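Stenura ceasefire monitoring, thread. Posts are short; corrections go at the end.

1/ The Sunday, June 28, 2020 bulletin from the Uston monitoring office records 35 breaches on the northern line. The January bulletin recorded 3.

2/ Before anyone quotes that as a trend: the two bulletins do not count the same thing. January logged shelling only. The new one adds small-arms fire and drone overflights.

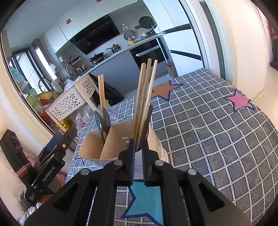
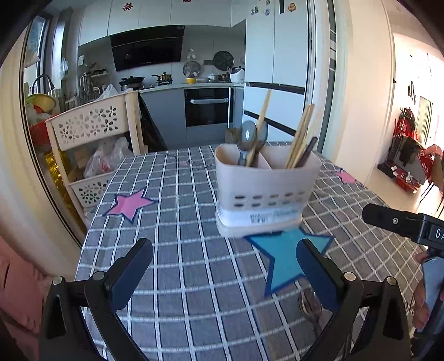
Chopsticks in the utensil holder, both photos.

3/ The office gives no breakdown by type. Without it, the figures can't be compared. I have asked for the annex and will post it if it arrives.

4/ Displacement. The district council at Minhas has registered 906 people from the villages east of the road. Registration is by household head, and anyone staying with relatives is left out.

5/ The provincial governor used 1000 in his radio address. That is the council figure rounded up, so don't add the two together -- I have seen one news site do it already.

6/ The Takis crossing is still shut to lorries. Pedestrians with a local permit can cross in the mornings. The permit office closes at noon, and the queue is on the Stenura side.

7/ On the claim that the army has pulled back from the Takis ridge: the statement says "repositioned". Under the January text, a withdrawal has to be notified to the monitors in writing. The bulletin lists no such notice.

8/ Next bulletin is due in a fortnight. If the counting rules change again I'll put both series side by side.

9/ Correction to post 6: the permit office closes at one, not noon. Noon is the last time for handing in forms.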